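Ring marks on top of a drawer cabinet -- anything that lifts them?
Posted in Furniture care
1,318 views

I have a Trullance drawer cabinet, grey-brown with a faint grain, which has ended up as the place where everybody puts their drinks down. It has two white rings that won't wipe off. I've tried washing-up liquid and a damp cloth. I don't want to sand it as I don't know if it's solid wood or a thin covering.

Posted by prorneck_pete

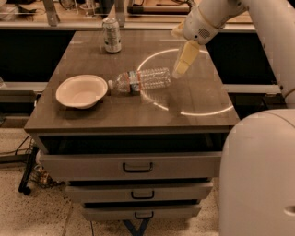
The cabinet top with the usual bowl, bottle and can on it.

The rings I mean are the milky sort you feel nothing of with a finger. The cabinet is over 3 years old.

3 replies

lutedik22
Check it isn't just light first. On a smooth top a bright curve can be a reflection, and your photo has a big one on the right behind the bottle. Move the lamp and look again. If the mark stays put, lay a dry cotton cloth over it and use a warm iron, no steam, for a few seconds at a time. Try a back corner before anything else. Stop if the surface goes soft -- that means it's a film and you'll make it worse.

Share (3)

marshgate
just put a tray on it

Arain_road
I wouldn't iron it until you know what the top is. Pull out the top drawer and look at the underside of the top. If the grain is different from the upper side, it's a covering. In that case use a little furniture wax on a soft cloth, leave it overnight and buff it. It took two goes on mine and the mark is fainter, though I can still find it.

Share (0)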